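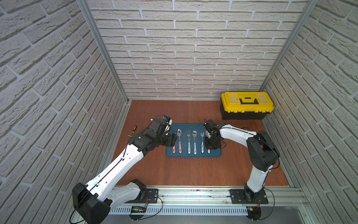
假砖的体面

普利尔霍姆老城边上有条街，十二年前全是砖厂宿舍，现在全是咖啡馆。宿舍的墙是真砖，装修时嫌旧，抹平刷白；刷白以后又嫌没有味道，于是贴上一层砖纹板。我去的那家，老板约翰内斯·亨德里克斯很坦率：“真砖在里头，假砖在外头，中间隔着我三个月的房租。”

砖大概是世上最容易被怀念的建筑材料。没有人怀念石膏板。也很少听人说，想在一面有历史感的空心隔墙前喝杯咖啡。砖的好处在于看上去像有人一块一块垒过，哪怕眼前这一面是两个师傅一下午用胶粘上去的，其中一个还请了半天假。

仿砖饰面的生意做得比真砖热闹。伊拉克利斯·泽瓦斯在索洛斯贝格开建材铺，店面不大，样板挂了满满一墙：做旧的、烟熏的、白灰的，还有一款叫“修道院后巷”，价钱比“修道院前厅”贵一成。我问两款有什么区别，他想了想，说后巷破一点。

破是要加钱的。早年的仿砖太整齐，客人一眼看穿，退货的理由是“像新的”。厂家于是学会了在模具上敲坑，把边角磨缺，让灰缝深浅不一。麻烦在于模具只有那么几块，坑敲得再随意，隔一米也要重复一次。泽瓦斯教给我一个辨认的办法：找一个长得特别的缺口，记住它，然后往右看。自从学会这一手，我在任何一家餐馆都没法专心吃饭。上个月一位朋友在砖墙前向我宣布离婚，我听得很认真，同时找到了第四个一模一样的缺口。

真砖那边日子冷清得多。德罗文顿郊外还剩一座窑，烧窑的叫隆吉莱·巴洛伊，从她舅舅手里接过来的。一窑装3000块，一块砖从进坯到出窑要等26天，这还得看天气肯不肯配合。她的砖大多卖去修教堂和铁路旧站房，偶尔也有年轻夫妻开车来，说要真的，一听重量，又开车走了。

“他们住七楼，”巴洛伊说，“我替楼板谢谢他们。”

她对仿砖倒没有什么怨气。她自家厨房贴的就是，白色的，超市促销时买的。“我一天到晚看砖，回家还要我擦砖缝？”我提醒她，仿砖也有缝。她说那个缝浅，抹布一带就过去了，真的那种，油烟进去就住下了。

恩图利砌砖学校的教师贝基·福里就没有这么好说话。他教了半辈子灰缝，凹缝、平缝、斜缝，说起来像在念亲戚的名字。按他的讲法，墙好不好全看缝，砖只是把缝撑开的东西。他带学生逛商场，站在一家牛仔裤店的背景墙前上了四十分钟的课，主题是这面墙如果是真的，会从哪里开始塌。转角没有错缝，窗洞上头没有过梁，砖就那么悬空排过去，神色从容。店员起初以为来了团购的。

我问他，假墙又不承重，何必苛求。他说正因为不承重，才更应该砌对，反正又不费力气。这话我回家路上琢磨了很久，觉得有道理，又觉得哪里不大对，至今没有想清楚。

说到底，假装这件事砖自己也干过不少。老城里那些气派的银行，砖墙外面抹一层灰，灰上划出线来，冒充石头。埃西·拉里亚在普利尔霍姆市政府管旧建筑登记，她的名册上有815栋受保护的房子，其中不少受保护的正是那层冒充石头的灰。有业主把灰铲了，露出漂亮的红砖，自觉功德圆满，接着收到她的信，要求把灰抹回去，线也要照原样划。

“他打电话来问，难道砖不是真的吗？”拉里亚说，“我说砖是真的，可是您这栋楼的假是一百多年前的假。”

照这么算，约翰内斯那面墙只需要再等等。我把这个消息转告给他，他正蹲在吧台后面，用牙膏补一块磕掉的角。补得不错，颜色差一点，他说等咖啡渍上去就匀了。咖啡馆的招牌下面写着“始于砖厂时代”，我问他这话怎么讲，他说砖厂时代他在砖厂隔壁上小学。

临走时我敲了敲墙，声音是空的。隔壁桌的姑娘也跟着敲了敲，然后请我让一让，她要在这儿拍张照。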